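Home | Fixtures | Data | Contact

# Torvik Korfball results, README

Hello and welcome! The file holds nearly 300 match results from the Torvik league, typed up by Holger Moen from the old club scorebooks (a labour of love, and it took him most of last August). There is one row per match, with home side, away side, goals and venue.

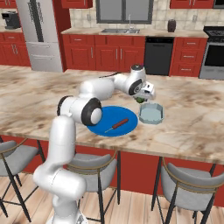

Jurnach played 2 seasons under a shared name with Meteck, so do look at the "joint" column before adding up their goals. Blank scores mean a match was called off. If you spot a slip, please write to Holger, he loves a correction!

Last updated: Monday, June 22, 2020

Recent items
- Cester summer friendlies
- Referee list
- Meteck juniors results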